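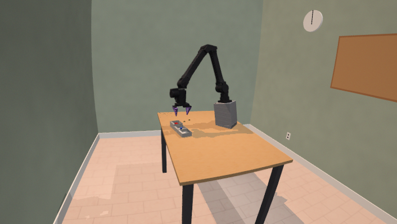

Questions about the Jomstead recall vote

Why is there a recall vote?
A group of residents of Jomstead collected signatures against two members of the town council. They say that the council agreed to sell the Tulgate land without a public hearing. The two members say that a hearing was not required for this kind of sale. The vote will decide only whether they stay in office. It will not cancel the sale.

How many signatures were needed?
The law of our town asks for 500. The clerk rejected 68 of the signatures, most of them from people who live outside the town limits, but there were still enough.

Who can vote?
Every registered voter who lives inside the town limits. If you live in Drikell you have a Jomstead mailing address, but you vote in the county elections only. We receive this question very often, and we are sorry that the answer is not a better one.

I moved recently. Do I have to register again?
Yes, also if you moved only to another street. The last day for changing your address is 17 February 2023, and the clerk's office closes at noon on that day.

Can I vote to recall one member and keep the other?
Yes. There are two separate questions on the ballot. You may also answer one of them and leave the second one empty. Your ballot is still valid.

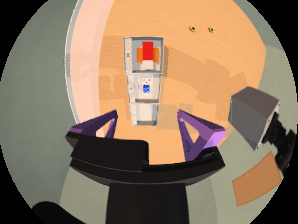 What happens if a member is recalled?
The seat stays empty until the regular election in July. The council can still hold meetings, but it can not pass a budget with fewer than four members.

Is the Zelenák company paying for one of the campaigns?
The company wants to buy the Tulgate land, so people ask. Both campaigns must report every gift above 50 dollars, and the reports can be read at the clerk's desk. In the reports we have read until now, the company is not listed. We will change this answer if a new report says something different.

Where do I vote?
At the school on Mill Road, in the small gym. Please use the side entrance. Bus 44 stops in front of it.

Can I get a ballot by mail?
Yes, but you must ask for it in writing. A phone call is not enough.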